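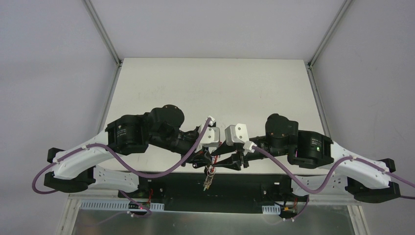
Posts > Threads > Two-arm handoffs, post by post

1/ New thread, bring coffee! I've been working on handoffs, where one arm passes something small to the other and neither drops it. Stiff things are fine. Anything that dangles is a pain, and a beaded chain sort of thing dangles a lot.

2/ The method (we call it Ponis) is pretty plain. The giving arm doesn't let go on a timer. It waits until the policy thinks the other gripper has a hold, and it makes that call from the cameras only, no force sensing at all.

3/ We trained on 1707 teleoperated handoffs. I drove way too many of those myself, and my shoulders have opinions about it.

4/ Wrist views matter more than I expected. From the fixed camera the fingers hide most of what you care about. Up close you get felt-covered fingertips and a skinny key ring pinched in the V between two of them, with a whole tangle of rings behind — good luck picking that out from across the table.
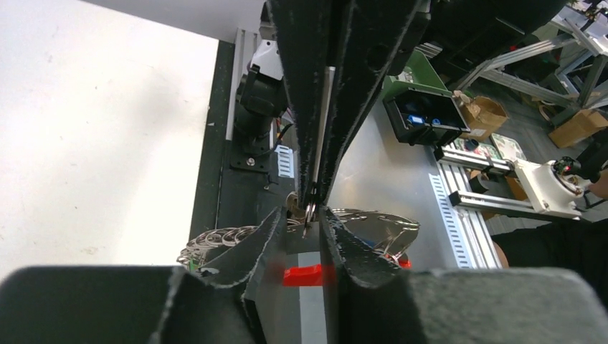
5/ Numbers! We ran 600 test handoffs. With the fixed view alone, 263 went through. I'm rerunning the wrist-view set because I changed the release threshold halfway (my fault), so no figure for that yet, sorry.

6/ The failure I see most is an early release. The receiving fingers close right beside the ring, the policy is happy, and down it goes.

7/ Next up is Moltlow, same policy but with 2 tries at the regrasp before it gives up. Write-up in August if the reruns behave — ask me stuff in the meantime!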